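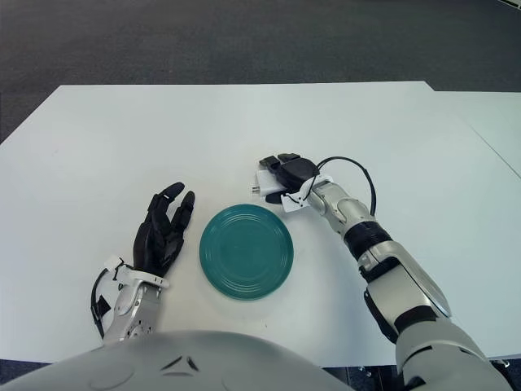

Plato verde azulado sobre mesa blanca.

Marketing y marca › Hilos
25 de mayo, lunes · Publicado por Estudio Skenance

Hilo sobre la limpieza de la lista de correo de Altley, que vende infusiones por suscripción. Nos han dado permiso para contar lo que hicimos y con qué criterio. Va por partes.

La lista tenía 3471 direcciones cuando nos la pasaron en febrero. Venían de tres sitios: la tienda en línea, un sorteo antiguo y las fichas de papel de las ferias, que alguien había ido pasando a mano a una hoja de cálculo.

El encargo inicial era otro. Querían un rediseño de la plantilla del boletín, con cabecera nueva y tipografía de marca. Pedimos ver antes los envíos anteriores y quién los recibía. Ahí cambió el presupuesto.

Se mandaba el mismo correo a todo el mundo. El que compraba cada mes recibía un descuento de bienvenida. El que había participado en el sorteo y no había comprado nunca recibía un aviso de renovación. Hubo quejas por las dos cosas.

Lo primero fue separar por origen. La herramienta de envío (usan Limsakul) guarda el origen si se rellena el campo al importar. En la hoja de las ferias no se había rellenado. Hubo que cruzar fechas de alta con el calendario de ferias, y a ratos fue tedioso.

Las direcciones de las que no pudimos acreditar el consentimiento las sacamos. Sin correo de despedida y sin último intento. El cliente preguntó si se les podía escribir una sola vez para pedir permiso. Le dijimos que no lo recomendábamos y lo entendió.

Con el resto hicimos 2 grupos: quien tiene suscripción activa y quien no. Nada más. Nos propusieron segmentar por sabor preferido, por provincia y por edad. Con una persona escribiendo los correos a media jornada, eso se abandona al segundo mes.

Para los suscriptores activos el boletín lleva fecha del próximo envío, qué va en la caja y cómo cambiarlo. El enlace de pausa está arriba, visible. Hubo discusión sobre esto. Ventas lo quería al final, en gris pequeño. Se quedó arriba.

Para el resto, un correo al mes con un solo producto y un solo enlace. Antes llevaba 9 bloques: producto, receta, entrevista, tienda física, redes, otro producto, encuesta, sorteo y pie legal. La encuesta enlazaba a un formulario cerrado.

Los asuntos. El manual de marca pedía «tono cercano y evocador» y los asuntos salían del tipo «Un susurro de hierbabuena». Bonito, pero no se sabe qué hay dentro. Ahora son del tipo «Tu caja sale el jueves». El tono evocador lo dejamos para las fichas de producto.

Límite de 40 caracteres por asunto. Es una cifra interna, la pusimos para que la persona que escribe no tuviera que decidirlo cada vez. Si uno pasa un poco, no pasa nada.

Remitente: antes era «no-responder». Ahora es una dirección que alguien lee. Esto requiere que alguien la lea, claro — se acordó por escrito quién y qué días, y quién cubre las vacaciones.

Sobre métricas. No miramos la tasa de apertura para tomar decisiones, los clientes de correo la distorsionan bastante. Miramos clics, bajas y respuestas. Las bajas subieron en el primer envío y eso lo habíamos avisado en la reunión de arranque.

Una cosa que hicimos mal: lanzamos el cambio la misma semana que Altley actualizaba precios. Ahora no podemos separar un efecto del otro. La fecha estaba en el calendario compartido y no la miramos.

La plantilla al final también se rediseñó, pero poco. Logo más pequeño, una columna, texto oscuro sobre fondo claro y un botón. La probamos en móvil con el modo oscuro puesto, que era donde la antigua se rompía.

Pregunta que nos llega por privado: si esto vale para una lista comprada. No trabajamos con listas compradas. Con Stirness, otro cliente, rechazamos esa parte del encargo y seguimos con lo demás sin problema.

Queda pendiente el correo de bienvenida, que sigue siendo el antiguo. Está escrito el borrador nuevo y falta que lo apruebe su equipo. Cuando salga, lo añadimos a este hilo.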